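Moving plates without paying for a mover – paper between or no paper?
Household & Moving board, page 1 of 1

zineb_k
July 10, 2026

Hello everybody. In two weeks I move from the second floor of one building to the fifth floor of another, and the elevator there is very small. I have many plates from my mother and I do not want to lose them. One website says to wrap each plate in paper, another says towels are enough. I prefer not to buy special boxes. What did you do, and what was broken at the end?

LatriceZ

Towels. I have moved with towels since college and lost one saucer. You have to carry the towels anyway, so they cost you no space. Stand the plates on their edge, like records in a crate, and push a sock into every gap.

helmy.a

I do not agree with the towels. A towel is thick in one place and thin in another, and after one hour in a car the plates find the thin place. I use plain packing paper, two sheets for each plate. Newspaper also works, but the ink comes off on your hands and on light glaze, and then you must wash everything before dinner.

On the edge, yes. There I agree with Latrice.

LatriceZ

My plates have never found the thin place, but OK :)

houda_e

Zineb, please think about the weight first. My brother filled one big box with all his dishes, and the bottom opened on the stairs. Small boxes only. If you can not lift it with straight arms, take something out.

CMbwambo

I moved in June and used hard plastic bins in place of boxes. They do not get soft if it rains, and you can use them later for winter clothes. The weak point is that the walls are smooth, so the plates slide if you leave free space. I put a folded blanket on the floor of the bin and another one on top.

My order, if it helps:

1. Sort by size before you wrap anything. Big plates go in first, standing, and the bowls go on top of them.

2. Keep out what you will eat from until the last morning. A small bin is good for these, and they go in the car with you. 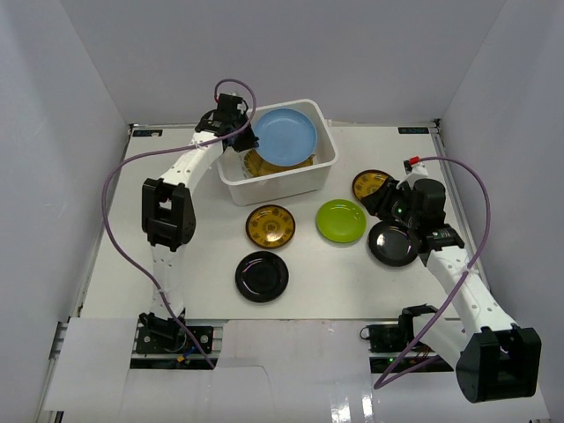 3. Write the room on two sides of each bin, with tape and a marker. On the lid it is useless when the bins are stacked.

helmy.a

Good list, but I would put the bowls in a separate bin. They press on the edges of the plates.

CMbwambo

It depends on the bowls. Mine are light. For heavy stoneware you are right.

zineb_k

Thank you, all of you. My bowls are heavy, so they will travel alone. I will buy paper for my mother's plates and use towels for the everyday ones. Houda, I will ask my cousin to carry the small boxes – he always wants to take three at once, so I will show him your message.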